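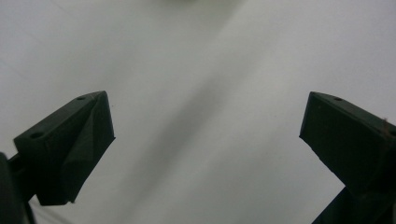
A pale surface with a soft gray shadow across it.

Surface finisher, light colors (full time)
Padard, Faltcombe workshop

Padard makes painted tabletops, shelves and cabinet doors for homes, small shops and libraries. We are looking for a person to join our finishing room in Faltcombe and work mostly with white, off-white and very light gray.

Light colors are difficult. On a dark door, a small wave in the paint can stay hidden for years. On a pale tabletop it is visible as soon as somebody puts it near a window. In our finishing room we spend a lot of time looking at surfaces on which, if the work is good, there is almost nothing to see. We look at them from the side and from low down, we turn the lamp, and we look again. If you like this kind of quiet attention, please read further.

The work

You will receive the panels from the joinery room already cut and with the edges rounded. From there they are yours until they go to packing. A normal day includes filling and sanding, cleaning off the dust, spraying primer and topcoat, sanding again between coats, and checking the dried surface under the side lamp. We give most tops three coats after the primer. Shelves sometimes get fewer, and this is written on the job card.

You will also mix small amounts of color to match a sample which the customer has sent us. It can be a piece of an old drawer front or a chip of wall paint in an envelope. We keep a book with all our mixtures and you will write your own pages in it. Please write so that other people can read it.

Repairs are the other part of the job. Tops come back to us with scratches, yellow marks from the sun, or rings from cups. You will decide if the place can be repaired alone or if the whole surface must be sprayed again, and you will explain this to the customer in simple words, usually by phone.

In the first months a good part of your time will go to the Ní Chonaill order. It is a set of reading tables and wall shelves, all in one warm white, and the tables will stand side by side in one long room. The color has to be the same from the first table to the last. We started with the samples in May and the customer has approved them.

Who we are looking for

You have worked with spray finishing before – furniture, doors, instruments, boats or car bodies are all fine. We do not ask for a diploma. If you have one, please mention it, but we would like more to see a piece of your work.

You can see small differences between light colors. During the trial day we will put a group of painted chips on the bench and ask you to arrange them from the warmest to the coldest. It is not a trick and we give you enough time.

You can lift and turn a tabletop together with a colleague. The heaviest ones are moved on the cart.

You read and write English well enough for job cards and safety sheets. Several of us learned English as adults, so an accent or a spelling mistake is no problem.

Experience with water-based lacquer is useful. If you know only the solvent type, we will teach you the difference.

The room

The finishing room is at the back of our building on Brollovska, on the ground floor. It has a spray booth, a drying area with racks, and a separate space for sanding. The windows look north, and for this work we are very thankful for them. We keep the radio in the sanding area only. Food and drinks stay in the kitchen, also in winter.

There are 11 people in the company and you will share the finishing room with two of them. The joiners are next door and they come in often to ask how an edge is behaving under the paint. We hope that you will go to them too, and tell them early when something is wrong with a panel.

What we offer

A permanent contract after a trial period of three months.
Five weeks of paid vacation each year. The workshop is closed for the last week of December, and this week is included.
Work from 7:30 in the morning to 4 in the afternoon. We do not work on weekends.
Work clothes, shoes and a fitted breathing mask, paid by us. Filters are changed on a fixed plan.
A payment of 2,000 for moving costs if you come from another region, paid with the first salary.
The salary depends on your experience. We will tell you the range at the first phone call, before you spend money on a trip.

How to apply

Please send us a short letter and a list of the places where you have worked. Add photos of two or three finished surfaces, taken with light from the side. Phone photos are good enough. Please do not correct them with a filter. We would also like to read a few lines about one surface that went wrong, and what you did with it afterwards.

Applications go to Rónán Cronin, who leads the finishing room, by August 11, 2022. You can send them by email through the contact page or leave them in an envelope at the front desk. Rónán answers every application himself, so please give him some days.

People we would like to meet will be invited for a paid trial day. You will sand and spray one small shelf from start to topcoat and have lunch with us. You may bring your own spray gun if you prefer it, but please clean it well before you come. The shelf stays on the rack overnight, and Rónán will call you after he has checked it in the morning light.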